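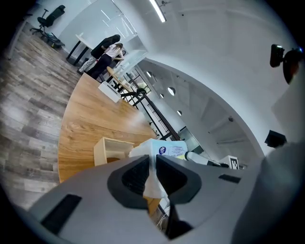
I've been switching our household over to buying in bulk since January. Short thread on how it's going. 1/

Biggest change is the order schedule. We used to stop at the store whenever we ran out of something. Now I place one order every 3 weeks through Rirkuten and fill in with produce from the market. 2/

Spending is down $55 a month. Most of that is snacks we no longer grab on the way to the register — the staples themselves are only a little cheaper. 3/

Storage was harder. We have 2 closets and one is coats. I ended up putting a shelf over the washer and keeping rice and flour there in tubs with lids. 4/

Things I won't buy in bulk again: ground spices, olive oil, brown rice. All of them went stale before we got through them. 5/

Ovidiu Roman asked about delivery fees. Free over a minimum, and we clear it every time. Sovbridge was cheaper per item but charged for each box, so I dropped them. 6/

Next order goes in tonight. Adding oats and dish soap, skipping pasta — we still have more than 3 pounds. 7/7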